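Tablecloths, drop cloths and other big white things: getting them clean and keeping them that way

Posted November 23, 2022

With the silly season nearly on us I've had a run of messages about tablecloths, so I've finally sat down and put all my cloth tips on the one page. I love a big pale tablecloth! It makes a trestle look like a proper table, it hides the scratches, and you can throw it over just about anything. The trouble is that it shows every drip of tea and every bit of grot from the shed, and then it goes in a cupboard damp and comes out worse.

I live in Unley, where the water is fairly hard, so if yours is soft you can go a bit lighter on the powder than I do.

Before you wash anything

Shake it outside. A good hard shake over the lawn gets rid of crumbs and grit, and grit is what wears the fibres when it goes round in the machine. Then spread it out in daylight and have a proper look. I keep a few wooden clothes pegs handy and clip one next to each mark, so I can find them again once the cloth is a heap in the laundry trough. Pull the pegs off before it goes in the wash (I have forgotten, and the noise is terrific).

Check the hem while you're there. If a stitch has let go, fix it now with a few hand stitches, or the machine will unpick another hand's width for you.
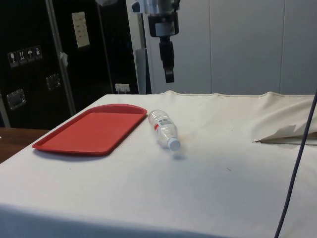
Old yellow marks

These are the ones people give up on, and they're my favourite to tackle! Yellow or light brown patches on a stored cloth are very often old food or oil that nobody could see when it was folded away. Bleach is the first thing people reach for and I'd leave it in the cupboard, as it can make some of these marks darker and it's rough on old cotton.

What I do:

Fill a bucket or the trough with water as hot as the care label allows. Stir in oxygen bleach powder (the sort sold as laundry soaker) at the rate on the packet, and keep stirring until you can't feel any grains at the bottom. Push the cloth right under. Put a dinner plate on top if it floats. Leave it overnight, then wash as normal.

If the mark is fainter in the morning but still there, do it again with a fresh lot. I had one cloth that took 5 soaks, and it came up beautifully. Don't put it in the dryer between goes – heat can set whatever is left. Line dry it, look at it in the sun, and decide from there.

Wool and silk don't go anywhere near this method. Cotton, linen and most polyester blends are fine, but test a corner if it's coloured.

Grease and butter

Dishwashing liquid, neat, rubbed in with a fingertip. Leave it for a quarter of an hour and rinse with warm water from the back of the cloth so you're pushing the grease out the way it came in. My neighbour Helge Skjelbred swears by plain chalk for fresh butter spots, crushed and left on overnight before brushing off. I was doubtful but I tried it on a napkin and I have to say it does a lovely job on a small spot.

Those tiny dark specks

Have a careful look at these before you do anything, as they can be two very different things. If they brush off, it's only dirt or soot, so take the vacuum to it with the brush head before any water goes on. If they don't brush off and the cloth smells musty, treat it as mildew. Take it outside to brush, soak it in the oxygen bleach as above, and dry it in full sun. Full sun is the best free cleaner there is and we've got buckets of it from December on!

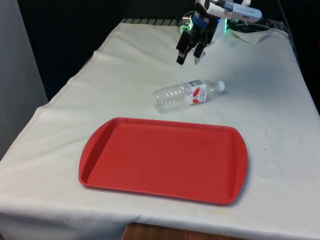

Getting the creases out without ironing for an hour

I do own an ironing board, but a big tablecloth and a small board are a bad match. Take the cloth off the line while it's still a little damp, lay it straight on the table, and smooth from the middle out with flat hands. Tug the hems gently. By the time it's dry most of the creases have dropped. For the stubborn ones, fill a spray bottle with plain water, mist the fold and smooth again.

If you do want to iron, put a thick towel on the table and iron right there on top of it. Move the towel along as you go. Check first that your table can take the heat – ours is an old Magnusson one with a varnished top, and I use 2 towels on that.

Stopping it sliding about

A cloth on a slick table creeps. Ragnvald Ljungberg from the Hinen craft group showed me his trick, a length of rubbery shelf liner under each end, and I've used it ever since. For outside tables, sew a little pocket into each corner and drop a flat pebble in it. Clips work too, but they do catch on sleeves.

How much cloth to buy

Measure the table, then add twice the drop you'd like. My narrow bench is 800 mm wide and I like a short drop there so knees don't get tangled. Buy a bit over if it's unwashed cotton, because it will shrink. Wash it before you hem it, please! I learnt that one the slow way with a very smart curtain for the sleepout.
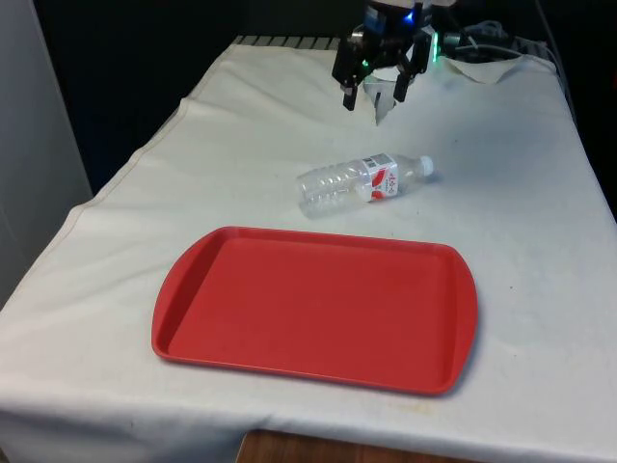
Putting it away

Bone dry, always. If you're not sure, give it another afternoon over the back of a chair. Leave out the starch if it's going into storage, as silverfish think it's dinner. Rolling is kinder than folding, and an old wrapping paper tube is perfect for it. If you have to fold, fold it along different lines each time so the same threads aren't always taking the strain.

An old cotton pillowcase makes a great storage bag. I'd steer clear of plastic tubs in a humid spot, though they're fine in a dry linen press.

And when a cloth is truly past it, cut it up! The good parts make napkins or tea towels, the hems make garden ties for the tomatoes, and the rest goes out to the shed for painting days. Mine from Dritside market is on its third life as a cover for the potting bench.

Next page: cleaning the inside of a thermos.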